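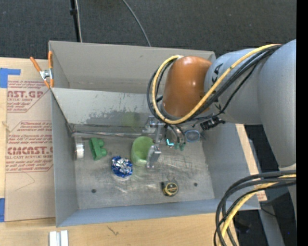 Tape and a tape measure, with a few other small things, in a metal bin.

Search this site
Search
Enter keywords

How I clean and label small fossils at home

I brought home a bucket of creek gravel in January and it took me until spring to get through it (my kitchen still has grit in the corners!). If you've got a pile of shark teeth and shell bits waiting, this is the routine I've settled on.

First, dump everything into a fine sieve and rinse it with plain lukewarm water. Skip the vinegar. It eats shell, and I lost a lovely little scallop that way.

Next, soak the muddy ones overnight in a bowl with 2 drops of dish soap. Go over them with a soft toothbrush in the morning, always brushing toward the tip on teeth so you don't snag the serrations. Leave bone alone if it feels crumbly, just dust it with a dry paintbrush.

Let it all dry on newspaper, away from the heater. I rushed a batch once and 50 pieces got hairline cracks, so now I wait a full week.

Then comes my favorite part, the labels! Each piece gets a number and a line in my notebook with the creek, the layer if I know it, and the length. I call my main spot Menex, after an old sign by the path, and the numbers run M1 up to M700 so far. Write the number on a slip of paper and tuck it in the bag with the fossil. Pencil is fine and it won't bleed if the bag gets damp.

I store mine 100 to a drawer, small teeth at the front. Next up I'm tackling the ray plates.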